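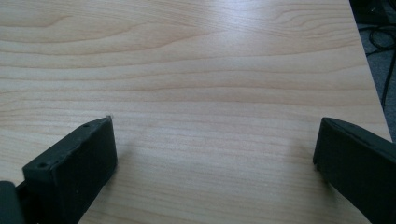
How wood gets its lines

Level 2 reading: Materials
Last checked 10/3/26

Look at a wooden door, a ruler or a floorboard. It probably has lines running along it. These lines are called the grain. They come from the way a tree grows.

Where a tree grows

A tree gets taller at the tips of its branches. It gets thicker in a different place: a very thin layer just under the bark, called the cambium (say it "KAM-bee-um"). The cambium makes new wood on its inner side and new bark on its outer side. Wood that has already been made stays where it is. A nail hammered into a trunk will be at the same height many years later, although the trunk may have grown thick enough to cover it.

Light wood and dark wood

In places with a warm season and a cold season, the cambium does not work at the same speed all year. In spring it works fast. The new wood is made of tiny tubes with wide spaces inside and thin walls. This is earlywood, and in many trees it looks pale. Later in the summer growth slows down. The tubes are narrower and their walls are thicker. This is latewood, and it usually looks darker. By November, in a country such as Britain, growth has stopped.

One pale band and one dark band together make one growth ring. To find the age of a tree that has been cut down, count the rings on the stump. A stump with 24 rings near the ground belonged to a tree that was 24 years old, or slightly older, as the first year or two may be hard to see. Some trees live much longer. An oak can pass 400 years.

In parts of the world where it is warm and wet all year, trees may have faint rings or none at all.

From rings to stripes

The rings are circles on the end of a log. On the side of a plank they look different. It depends on how the saw went through.

Think of a log as a set of paper tubes, one inside another. If the saw cuts from the outside straight towards the centre, it crosses each tube squarely. The plank has straight, narrow stripes. This is called quarter-sawn wood.

If the saw cuts a slice off nearer the side, it meets the tubes at a slant. A tree trunk is not a perfect tube — it gets thinner towards the top and often bends a little — so the lines come out as curves, ovals and tall pointed arches. Woodworkers call this cathedral grain, after the shape of church windows. One wide plank can have arches in the middle and straight stripes near its edges.

Knots

A knot is the bottom part of a branch, buried in the trunk as the trunk grew thicker. The grain bends round it, as water bends round a stone.

Try it yourself

You will need:
4 sheets of modelling clay, 2 pale and 2 dark
a blunt knife
a board to cut on

Stack the sheets, pale then dark, and roll them up tightly. Cut across one end and look at the rings. Then cut a thin slice along one side of the roll, lengthways. Compare the two patterns.

Words to know

Cambium: the thin layer where new wood and new bark are made.
Earlywood: wood made in spring.
Latewood: wood made later in the growing season.
Grain: the direction and pattern of the lines in wood.

Next in Materials: Why does wood float?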